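Stain Removers and Surface Sprays: What I Stopped Buying

Most cleaning tips get copied from one site to the next without anyone trying them. I did try a few, in a kitchen in Rurnstead with hard water and one small window, and I have my doubts about nearly all of them.

Take vinegar and baking soda. Mixed together they fizz, mostly cancel out, and leave you with salty water. Use the soda alone as a paste on a scorched pot and it does fine. Vinegar belongs in the kettle.

The Venico spray claims 2,000 wipes from a bottle. I got 73 before the trigger quit. Gunn powder is cheaper and smells worse, and I can't tell the results apart.
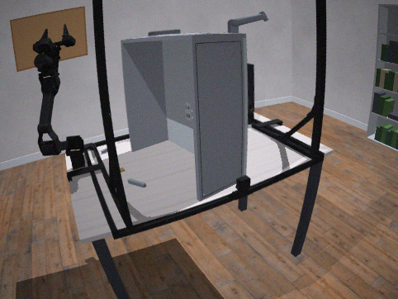
White surfaces are where the sprays make their biggest promises. "Restores original brightness" is the usual line, and I don't buy it. Yellowing from sun or heat is in the material, so a surface spray won't reach it. Grease film is another matter, and dish soap takes that off for pennies. A pale, flat top like the one on that white table needs a damp cloth and then a dry one. Black metal tubing set right around a top is more work, as crumbs like to settle along rails – run an old toothbrush down the inside edge.

Plastier sells a "sealing polish" for tabletops. I gave it 2 coats in February and by spring the coffee rings looked the same as ever. Maybe it works on something. The tin is still nearly full and I use it to prop the pantry door.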